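4. Preparar a superfície de trabalho

Este capítulo aplica-se à bancada Cernotero nas versões de parede e de centro. Leia-o até ao fim antes de abrir as embalagens do tampo. A montagem da estrutura e o nivelamento dos pés estão descritos no capítulo 3 e têm de estar concluídos nesta altura.

4.1 Material necessário

Tampo Cernotero (embalagem B)
Perfil de remate frontal
Saco de ferragens com parafusos curtos e compridos
Óleo de acabamento Zullus ou verniz à base de água
Lixa fina e bloco de lixar
Panos de algodão sem pelo
Nível de bolha
Chave sextavada fornecida
Máscara e luvas

O óleo e o verniz não vêm incluídos. Não use os dois produtos no mesmo tampo. O verniz não adere a uma superfície oleada e começa a levantar junto aos cantos ao fim de poucas semanas.

4.2 Aclimatar o tampo

1. Retire o tampo da embalagem na divisão onde a bancada vai ficar.
2. Pouse-o na horizontal sobre três ripas da mesma altura, com espaço livre por baixo.
3. Deixe-o assim durante 40 horas, sem nada em cima.
4. Vire-o uma vez a meio desse período.
5. Passe o nível nas duas diagonais. Se notar empeno, deixe o tampo mais um dia nas ripas e volte a verificar.

Nota: não encoste o tampo a uma parede durante a aclimatação. O peso próprio é suficiente para o curvar, sobretudo na versão comprida.

Cuidado: o tampo é pesado e tem arestas vivas antes da lixagem. O transporte deve ser feito por duas pessoas, com luvas.

4.3 Fixar o tampo à estrutura

1. Confirme que os parafusos da estrutura estão apertados.
2. Pouse o tampo sobre a estrutura e centre-o. A saliência à frente deve ser igual nos dois lados.
3. Na versão de parede, deixe uma folga de 6 mm entre o tampo e a parede. A folga fica tapada pelo remate traseiro.
4. Por baixo, introduza os parafusos curtos nos furos alongados das travessas. Aperte-os à mão.
5. Introduza os parafusos centrais, nos furos redondos, e aperte-os com a chave.
6. Volte aos parafusos dos furos alongados e aperte-os até a anilha deixar de rodar. Recue um quarto de volta.

A madeira dilata e contrai ao longo do ano. Os furos alongados existem para acompanhar esse movimento, e um tampo apertado a fundo em todos os pontos acaba por abrir fenda.

Cuidado: os parafusos compridos destinam-se ao torno de bancada (capítulo 6). Se forem usados aqui, atravessam o tampo.

4.4 Lixar e aplicar o acabamento

Trabalhe com a janela aberta e longe de chamas. A temperatura da divisão deve manter-se estável durante a secagem.

1. Lixe o tampo no sentido do veio, com pressão leve. Quebre as arestas com duas ou três passagens.
2. Aspire o pó e passe um pano ligeiramente humedecido. Espere até a superfície secar por completo.
3. Aplique a primeira demão de óleo com um pano, em faixas compridas.
4. Passados quinze minutos, retire o excesso com um pano limpo. Não deve ficar óleo parado à superfície.
5. Deixe secar de um dia para o outro.
6. Repita os passos 3 a 5 até completar 3 demãos na face superior. Na face inferior basta uma, e convém dá-la antes da fixação.

Se optar pelo verniz, siga os tempos indicados na lata e lixe muito levemente entre demãos.

Perigo de incêndio: os panos embebidos em óleo podem inflamar-se sozinhos. Estenda-os ao ar livre até endurecerem ou guarde-os mergulhados em água, num recipiente metálico fechado. Nunca os deite amarrotados no lixo.

4.5 Organizar a área de trabalho

Antes de montar os acessórios, decida como vai dividir o tampo. A disposição que propomos resulta de uma revisão feita com utilizadores da versão anterior, coordenada por Hannelore Ackermann, e serve bem para trabalhos pequenos: colagens, reparação de molduras, encadernação, montagem de maquetes.

A zona central deve ficar livre. É aí que se apoia a peça em curso, e tudo o que lá ficar pousado acaba por ser empurrado para os lados a meio de uma operação. As ferramentas de uso constante ficam do lado da mão dominante. Colas, tintas e frascos abertos ficam do lado oposto, afastados da borda.
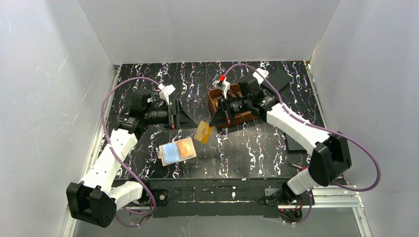 Os tabuleiros rasos são preferíveis às caixas fundas para peças soltas, porque se vê o conteúdo de uma vez e não é preciso remexer. Escolha tabuleiros com rebordo baixo e fundo liso. Se trabalhar com ferragens muito pequenas, forre o fundo com feltro para que não rolem.

Para distribuir os acessórios:

1. Sente-se ou ponha-se de pé na posição em que costuma trabalhar.
2. Estenda os braços sem inclinar o tronco e marque a lápis o limite do alcance à esquerda e à direita.
3. Coloque dentro desse limite apenas o que usa várias vezes por hora.
4. Arrume o restante na prateleira inferior ou no painel Gundix, se o tiver adquirido.
5. Trabalhe assim durante uma semana antes de furar o tampo para acessórios fixos.

Nota: os utilizadores canhotos devem inverter a disposição completa, incluindo o lado do candeeiro. A luz deve entrar pelo lado oposto ao da mão que segura a ferramenta.

4.6 Proteger o tampo

Para colagens e pinturas, cubra a superfície com uma folha de proteção. Serve qualquer material lavável que assente plano e não escorregue. Evite o papel de jornal, cuja tinta passa para as peças húmidas, e os plásticos muito finos, que colam ao óleo quando este ainda está fresco.

1. Espere pelo menos uma semana depois da última demão antes de cobrir o tampo.
2. Corte a folha com uma margem de dois dedos em relação às bordas.
3. Prenda-a com molas na borda traseira. Não use fita adesiva diretamente sobre o acabamento.
4. Levante a folha uma vez por semana para arejar a madeira.

A base de corte Ostermann, vendida em separado, pode ficar permanentemente sobre o tampo se for levantada com a mesma frequência. Não a exponha ao sol direto nem lhe pouse ferros de soldar – a base deforma e não recupera.

4.7 Iluminação

O candeeiro articulado fixa-se na travessa traseira, no furo mais próximo da zona de trabalho.

1. Introduza o pino do candeeiro na bucha e rode até sentir resistência.
2. Passe o cabo por trás da travessa e prenda-o com as abraçadeiras fornecidas. O cabo não deve ficar pendurado à frente da bancada.
3. Ligue a ficha a uma tomada com terra.
4. Regule a altura de modo que a lâmpada não fique no seu campo de visão.

Cuidado: desligue a ficha antes de substituir a lâmpada.

4.8 Manutenção

Limpe o tampo com um pano seco no fim de cada sessão. As gotas de cola branca saem com um pano húmido enquanto estão frescas. Depois de secas, retire-as com uma espátula de plástico, mantendo a lâmina quase deitada.

Reaperte os parafusos centrais um mês depois da montagem e, daí em diante, uma vez por ano. Junho é uma boa altura na maior parte das casas, com o aquecimento já desligado e a madeira estabilizada.

Riscos superficiais: lixe a zona no sentido do veio e aplique uma demão fina de óleo.
Manchas de água: deixe secar um dia completo antes de qualquer tratamento. Muitas desaparecem sem intervenção.
Manchas de ferrugem: retire o objeto que as causou e lixe. Se a mancha for funda, contacte a assistência.
Tampo a ranger: verifique se algum parafuso dos furos alongados ficou demasiado apertado.

Para pedir peças de substituição, indique o número gravado na face interior da travessa traseira. Os pedidos relativos ao tampo são tratados por Honeylyn Manalo e os relativos a ferragens e iluminação por Wondimu Yimer.

Texto revisto a 26 de abril. A montagem do torno e dos batentes continua no capítulo 6.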